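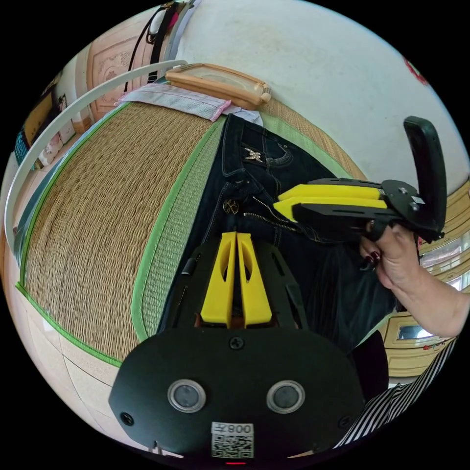 Both grippers over the mat, jeans spread out.

Home Diary Older Newer About

26 April 2024

Another day of jeans. I said I would keep this diary through the bad weeks as well as the good ones, and this has been a bad one, so I may as well get the fault written down while I still remember the order things came in.

The job is folding. You hold a gripper in each hand, yellow fingers on the front, and you do the housework with those in place of your own fingers. What the grippers record goes off to Skomik and is supposed to teach a robot to fold a pair of jeans. I have folded a lot of jeans in my life and never thought there was much in it to teach. We'll see. I have my doubts about the whole business and I had them before this week.

The fault is in the left one. When you squeeze, the fingers close and the software is told how far they have closed. On Monday's batch (I still call it that, though it ran over three days) the number it was told was wrong. The fingers would be shut tight on a waistband and the software had them half open. Then you would let go and it would have them shut. It didn't do it every time, which would have been easier. It did it for a stretch, then behaved, then did it again after lunch.

I only noticed because I got bored and looked at the readout. There is a light that is meant to warn you if something is off, and the light had been perfectly happy all along. I asked what the light checks. It checks that the gripper has power and is talking to the computer. So it would be just as happy if the fingers had fallen off, and I said so, and was told that was a fair point. A lot of my points have been fair this month and none of them has gone anywhere yet.

Skomik went back through the recordings. We had sent them 952 folds from here. They say 486 are affected, which is more than half, and that all of those will be thrown away. I am paid by the day, so I haven't lost money over it, but I did stand or kneel for every one of those and my knees would like it known.

First explanation from the office in Gurnotden: operator grip. Apparently I squeeze too hard. I squeeze the right one the same way and the right one has been fine, so I wasn't having that. I swapped hands for an afternoon, which is a miserable way to work, like writing on a bus with the wrong hand, and the fault stayed with the gripper. I sent them that. Two days of silence.

Second explanation: a software update put it right. I was told to carry on. It lasted until the fourth pair.

Third explanation, and the one I half believe, is that the small sensor that reads the finger position works itself loose inside the body. The sensors come from Ljungberg, and the office was quick to say it was the fitting and nothing to do with the part. Maybe. I notice that whoever is writing the email is never the one at fault. They have asked me to do a little test each morning: close, open, close, open, and check the readout against a card with the right numbers on it. It takes a minute. Why we weren't doing it from the start I couldn't tell you.

What bothers me more than the wasted folds is Lemis. That is the name they have given to the robot all this is for, and there is talk of trying it in real houses in June. I asked what would have happened if I hadn't looked at the readout. Would somebody have caught it? Yes, they said, there are checks further down the line. I asked whether those checks had caught any of it. Well, no, not yet, the batch hadn't got that far. So the answer is they don't know.

A robot that thinks its hand is open when it's shut is a small thing if it has got hold of a pair of trousers. They do talk about it helping people on with their coats one day. I wouldn't want my arm in the sleeve.

Did the morning test today and it passed. Then did it again at eleven because I felt like it, and the third number was out by a good bit, then came back. I wrote it on the card and sent a photo. The reply said one odd reading was within what they would expect. I would like to know who expects it and how many they expect.

They want 200 good folds to start making up the shortfall. I have asked for a different left gripper before I go on and they say there is one in the post. Until it turns up I'm doing the test before every pair, whether they like the pace or not. Eleven pairs today, three of them twice.

Must buy something thicker to kneel on.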